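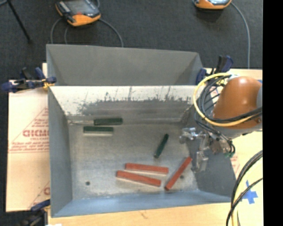

Red and Green in the Gray Bin
Posted Feb 9, 2022

Welcome back to the small-things gallery! If you're new, this is the corner of my site where I put the stuff that lives on tabletops: blocks, boxes, trays, tins, whatever has been sitting in front of me lately. I started it in November after a long evening of scrolling through other people's storage ideas (a dangerous hobby, I now own far too many labels), and it has slowly turned into my favorite part of the whole site.

Today it's the metal bin and the narrow blocks, dark green ones and brick-red ones. I love those two colors on gray. They'd look like leftover Christmas decorations on a white shelf, but on worn metal they go all serious and a bit old-fashioned, like something out of a school supply closet.

Notes on the bin

It's sheet metal, split in two by a divider wall, and the front part is the wider one. The scuffs and scratches on that divider are my favorite bit! I had a whole plan about painting over marks like those, I even went as far as picking out a color (Drakos has a soft cream called Relar that I keep going back to), and then I decided that scratches suit a bin. The floor of it is blotchy too, sort of beige in places, and there are a couple of little round holes. Keep that in mind if you ever want to store beads or pins in something similar. You will be finding pins in the carpet until summer.

Notes on the blocks

Long, narrow and easy to pick up. The reds have ended up together, and one of the greens has wandered off from its friends. I'm usually a tidy-rows person, and I can lose 35 minutes to lining things up by color when I'm meant to be making dinner, but I do like them scattered. You see the slants better.

A few of you wrote in after the Orum trays page to ask how I'd sort blocks like these, so: by color first, then by length, longest at the back. Four shallow boxes will do more for you than one deep one. My big set at home has 91 pieces and it all fits on one shelf that way, with room left for the tape, the good scissors and a jar of buttons I refuse to talk about.

If you're shopping for a metal bin, take a tape measure and look at the inside, especially if the walls slope. I once carried a lovely one all the way home from Plenirside market and it was too wide for the shelf by the thickness of a pencil. It holds potatoes now.

More in this gallery: Orum trays, Button tins, The drawer by the stove
572 views
Comments are open, and yes, I'd love to see your bins!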